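Projektbericht: Besuch beim Tag der offenen Tür im Technikum Tutholm
Projektkurs Automatisierungstechnik, 27. Juni 2019
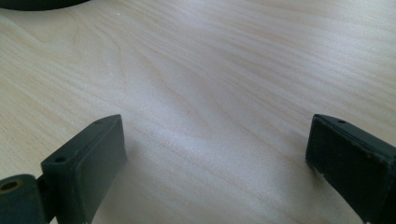 Abb. 1: Die beiden Finger des Handgreifers über der Tischplatte, noch ohne Werkstück.

1 Anlass und Ziel

Im Projektkurs beschäftigen wir uns seit Beginn des Halbjahres mit Greifern für kleine Werkstücke. Bis zum Besuch in Tutholm kannten wir solche Greifer nur aus Datenblättern und aus unserer eigenen Konstruktion, die im CAD fertig war, aber noch nicht gedruckt. Der Tag der offenen Tür im Technikum bot die Gelegenheit, eine Vorführung zu sehen und selbst mit einem handgeführten Greifer zu arbeiten. Wir wollten vor allem drei Fragen klären: Wie sind die Finger gelagert, womit sind die Greifflächen belegt, und wie schwierig ist es, eine Bewegung so vorzumachen, dass ein Roboter sie später nachfahren kann?

2 Ablauf des Besuchs

Die Anreise erfolgte mit der Bahn. Nach der Begrüßung gab es eine kurze Sicherheitsunterweisung und danach einen Rundgang durch die Halle. An der ersten Station lief eine Sortieranlage der Firma Nultbridge, die Kunststoffkappen nach Farbe trennt. Die Anlage ist für 2.000 Teile pro Stunde ausgelegt, wurde für die Besucher aber auf 600 Teile gedrosselt, damit man den Ablauf verfolgen konnte. An der zweiten Station stand ein Palettierroboter hinter einem Schutzzaun. Er wurde nur im Einrichtbetrieb gezeigt und bewegte sich entsprechend langsam.

Die dritte Station war für unser Projekt die wichtigste. Sie gehört zum Vorhaben Paiva, in dem Greifbewegungen von Menschen vorgemacht und aufgezeichnet werden. Wir konnten dort in kleinen Gruppen arbeiten und hatten deutlich mehr Zeit als an den anderen Stationen.

3 Der Handgreifer

Der Handgreifer wird wie ein Werkzeug gehalten. Ein Hebel am Griff öffnet und schließt die Finger. Beim Führen blickt man von hinten auf die beiden Finger, ähnlich wie in Abb. 1. Sie sind dunkelgrau und matt, die Oberkanten verlaufen schräg. In den Oberseiten sitzen kleine runde Schraubenlöcher. Am linken Finger ist unten ein zylindrisches Gelenkstück zu erkennen, dessen Bohrung mit einem messingfarbenen Ring ausgekleidet ist. In unserer eigenen Konstruktion läuft der Bolzen direkt im gedruckten Kunststoff. Der Betreuer der Station riet uns, hier eine Buchse vorzusehen, weil die Bohrung sonst mit der Zeit ausschlägt.

Die Innenfläche des rechten Fingers trägt einen fast schwarzen, filzartig wirkenden Belag. Wir hatten bisher mit glattem Silikon geplant. Auf Nachfrage wurde uns erklärt, dass der Belag von den Werkstücken abhängt und als Verschleißteil gilt. Er sollte sich also ohne Zerlegen des Fingers tauschen lassen. Das ist bei unserem Entwurf nicht der Fall.

4 Eigene Versuche

Die Aufgabe bestand darin, einen kleinen Würfel vom Tisch aufzunehmen und in einer flachen Schale abzulegen. Gearbeitet wurde auf einem hellen Holztisch. Vor jedem Durchgang musste der Greifer geöffnet über der Platte stehen, erst danach wurde das Werkstück hingelegt. Unsere Gruppe führte 95 Durchgänge aus. Davon wurden 66 als brauchbar gewertet. Als nicht brauchbar galten Durchgänge, bei denen der Würfel herunterfiel, die Finger auf die Tischplatte aufsetzten oder die Bewegung zwischendurch stockte.

Die meisten Fehler traten am Anfang auf. Wir haben den Greifer zu schnell abgesenkt und den Abstand zur Platte falsch eingeschätzt. Besser wurde es, als wir den Unterarm auf der Tischkante abgestützt haben. Schwierig blieb das Greifen über Eck, weil sich der Würfel beim Schließen der Finger drehte.

Auch über das Licht haben wir mit dem Betreuer gesprochen. Auf der hellen Platte entsteht in der Mitte ein breiter, fast weißer Streifen, in dem die Maserung kaum noch zu sehen ist. Für eine Auswertung mit Kamerabildern kann das ungünstig sein, besonders bei hellen Werkstücken. Mit einer matten Unterlage ließe sich der Effekt verringern. Wir konnten das vor Ort nicht ausprobieren.

5 Folgerungen für unser Projekt

Nach dem Besuch haben wir den Entwurf unseres Greifers (Arbeitstitel Cokby) in folgenden Punkten geändert:

Die Lagerbohrungen werden aufgeweitet und mit eingepressten Messingbuchsen versehen.
Der Belag wird auf eine eigene Trägerplatte geklebt, die von oben verschraubt ist.
Die Fingerspitzen erhalten eine schräge Oberkante, damit man beim Führen das Werkstück besser sieht.

Offen ist noch die Wahl des Belags. Wir wollen Filz, Silikon und Moosgummi mit demselben Würfel vergleichen. Die Versuche sollen bis Oktober abgeschlossen sein. Vorher muss der Prüfstand umgebaut werden, da die jetzige Halterung nur für die alte Fingerform passt.

6 Bewertung

Die Vorführung der Sortieranlage war anschaulich, für unser Thema aber nur am Rande von Bedeutung. Am meisten gebracht hat die Arbeit mit dem Handgreifer. Fragen zur Konstruktion wurden ausführlich beantwortet, nur zur Regelung der Greifkraft beim Roboter selbst haben wir wenig erfahren. Diesen Punkt wollen wir schriftlich beim Technikum nachfragen.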